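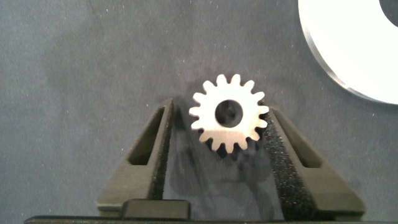

Small metal gear on the work surface.

Sowa Community Singers
Minutes, planning meeting, Wednesday 7pm, church hall side room

Present: Nazar Romaniuk (chair), Maham Farooqui (minutes), Pilar, Gus, Denise, both Kens. Apologies from Ruthanne, at work.

1. Last minutes
Read, one fix: the piano tuning was paid out of the general fund, not the music fund. Otherwise ok.

2. July concert
Program nearly settled. First half stays as sung at rehearsal last week. Second half, long talk. Pilar wants the two folk songs back to back, Gus says altos need a breather between. Left with Nazar, he'll send the order out by the weekend.
Running time too long at the moment. Cut one of the spoken introductions or shorten all of them. Denise to ask the readers which they prefer. Three readers so far, one more maybe.
Solo in the closing number: auditions after next rehearsal, anyone can try, sign the sheet by the door.

3. Hall
Seats 200, fire limit, no standing at the back this time. Doors 6:30, singers in by 5:15 for warm up. We have the kitchen but not the upstairs room. Coats and bags go in the choir room, lock it.
Risers: Devside Hall will lend us theirs again, need collecting the day before. Older Ken has the truck. Needs two people to lift, Gus yes, one more wanted.

4. Tickets and money
Free entry, donation at the door, same as winter. Maham asked about a suggested amount on the poster. Talked round it, vote 5 for, 2 against. Amount to be decided by email, please answer the email.
Celteck Printing quoted for 500 flyers and the programs together. Agreed to go ahead if they can do them on the cream paper. Proof to Maham and Denise both, last time the tenors were left off.
Nuton Bakery giving bread and two trays of cookies. Thank you to go in the program, spell it right.

5. Food and drink
Potluck table at the interval. Sign up list going round, so far all desserts. Need savory!! Label anything with nuts. Wine: ask the church office first, Pilar doing this, no buying untill we hear back.

6. New members
17 on the mailing list who have never come to a rehearsal. Younger Ken will write to them, friendly, no pressure. Bring a friend night agreed for first rehearsal after the concert. Folders are short, please return any you have at home even if the music is missing pages.

7. AOB
Black folders only on stage. Scarves: teal or purple, either.
Rehearsal recordings, alto part is too quiet on the last ones, Gus will redo.
Someone left a green umbrella and a casserole dish in the kitchen.
Parking, the lot on the side street is permit only on weeknights now, two people got tickets. Use the front.

Actions
Nazar - running order, audition sheet
Maham - flyer and program proof, email re donation amount
Pilar - wine question
Denise - readers, proof
Gus - alto recording, risers
Older Ken - truck
Younger Ken - mailing list letter

Closed 8:40. Next meeting same time, same room, date to folow by email.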